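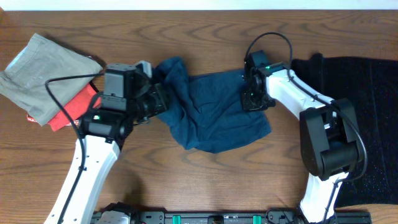 Figure 6. Grip trial on cloth: left gripper closed on the navy piece, right gripper empty.

6. Comparing grippers on cloth

This section covers the grip trial for a Masent two-arm bench set. Complete section 5 (mounting and homing) before starting. The trial compares two sets of finger plates under the same load and the same motion. It does not measure folding quality, which is dealt with in section 8.

6.1 Preparing the table

1. Check that both clamps hold the mounting rail firmly to the edge of the table. Push each arm base sideways by hand. If the rail shifts, tighten the clamps and home both arms again.
2. Clear the table of anything that is not part of the trial.
3. Lay the cloth to be gripped between the two arms, within reach of both. Leave it crumpled. Smoothing it out makes the pick easier and the results cannot be compared with those in table 6.
4. Place the remaining pieces to the left and right. They may be folded or stacked.

Note: Thick garments may lie beneath the elbow of an arm, provided that the elbow does not press on them at any point in the motion. Run the motion once at low speed to check.

6.2 Checking the cables

1. Move each wrist through its full turn by hand with the motors off.
2. Confirm that the cable loop above the gripper stays clear of the fingers in every position.
3. Confirm that the cable is seated in all the clips along the link. A loose clip lets the loop drop towards the table.

CAUTION: Do not shorten the loop to tidy it. A tight cable pulls on the wrist connector and gives false load readings.

6.3 Setting the controller

1. Switch on the controller and wait for both arms to report ready.
2. Select Grip Trial from the Tools menu.
3. Set closing force to 32. The scale runs from 0 to 100 and is the same for both arms.
4. Set hold time to 7 seconds.
5. Enter the plate type for each gripper. The controller cannot detect which plates are fitted.

6.4 Running the trial

1. Bring the left gripper down to a raised fold in the cloth and close it.
2. Keep the right gripper open, fingers down, clear of the cloth.
3. Start the hold timer. The left arm lifts, waits, and lowers.
4. Record the result as held, slipped or dropped. A corner that slides between the plates but stays off the table counts as slipped.
5. Open the left gripper, crumple the cloth again and repeat with the right gripper.
6. Swap the plates between arms and repeat steps 1 to 5. This separates the effect of the plates from that of the arm.

CAUTION: Keep hands away from the fingers while the controller shows ready. The grippers close without a warning tone.

Note: If both grippers drop the same piece, raise closing force by 2 and start the whole trial again. Do not mix results taken at different settings.

6.5 After the trial

1. Open both grippers and park the arms.
2. Wipe lint from the finger plates with a dry cloth. Do not use solvent.
3. Save the results file before switching off. Unsaved results are lost.

Section revised April 27, 2020. Step 6 of 6.4 added at the request of Tineke Kramer.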